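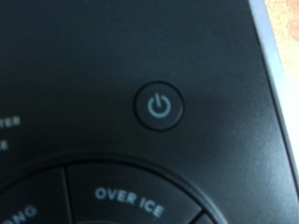
Break room coffee brewer, power button and panel.

March 5, 2024

Water notes, Otham building. Wian Potgieter forwarded the Primis sales sheet again, the one claiming their inline cartridge "ends scale for good." I read it twice and still can't find what they measured. There is a bar chart with no units and a quote from a hotel. Asked Wian for the test method. He asked them. They sent the same sheet back with a different cover.

Fine, we run our own. Tap water straight from the second floor sink, 18 coupons of plain steel cut from one strip, cleaned and weighed. Three groups: untreated, Primis cartridge, and the old Thevar softener we already own and mostly ignore. Heat to just under a boil, hold, drain, refill, repeat. Weigh at the end of each week.

Week 3 numbers so far: untreated coupons gaining steadily, Thevar close to flat, Primis somewhere in between and all over the place. Two Primis coupons look great. One is worse than untreated, which I don't believe either. Could be the scale of the balance drifting, could be me handling it with damp gloves. Re-zeroed and reweighed, same answer. Leaving it in. I'm not throwing out a point because it annoys me.

Primis says the cartridge is good for 3000 liters. We have put nowhere near that through it and the flow has already dropped. Their rep suggested our water is "unusual." It's city water. Padach used the same supply for their rinse line back in October and had no trouble with it, though they also never weighed anything, so I don't know what that's worth.

Hardness strips: 5 dips from one beaker, readings spread over two color bands. Stop using these for anything except a yes or no. Titration kit is on order.

Wian wants to put the cartridge on the kitchen line now and "see how people like it." I said no. People will like it because it's new. Wait for week 6, then swap the coupon positions in case one side of the bath runs hotter. Need a second thermometer for that, the long one reads low.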